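The price of a pair of hands

The first quote Vilja Valtonen received for teaching a robot to use a kitchen fit on one page. It asked for 4,000 euros, and she signed it before lunch. The second quote, which arrived in June, covered everything the first had left out.

Valtonen runs purchasing at Skesta, a small automation outfit that has one eye on household robots and the other on its bank balance. Her line for handheld grippers was generous. Her line for things to point them at was blank. "I was told we had a microwave already," she says. "We did. It was in the break room, and people were using it."
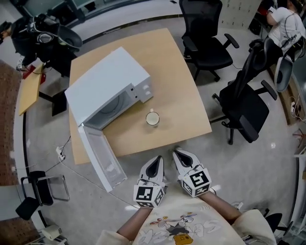

The microwave cost 129 euros, and it caused more meetings than the grippers did. Engineering wanted a door that opened wide. Accounting wanted to know why engineering couldn't heat its soup in it afterward. Urho Suominen, who keeps the books, filed it under laboratory instruments, where it sits to this day beside a very good oscilloscope.

Then came the spares. Finger pads wear out, and the supplier, Lehtinen, sells them in sets. A year's worth came to 697 euros - a figure Suominen still reads aloud slowly, like a doctor with bad news.

His advice to other buyers is dull and probably right. Price the hours before the hardware. Ask what the pads cost before you ask what the grippers cost. Leave money for tables, cups and extension cords, and put a name next to each of them.

Skesta's budget for next year has a new heading, "Kitchen, misc." Valtonen asked for 3,226 euros. Suominen has approved the cups.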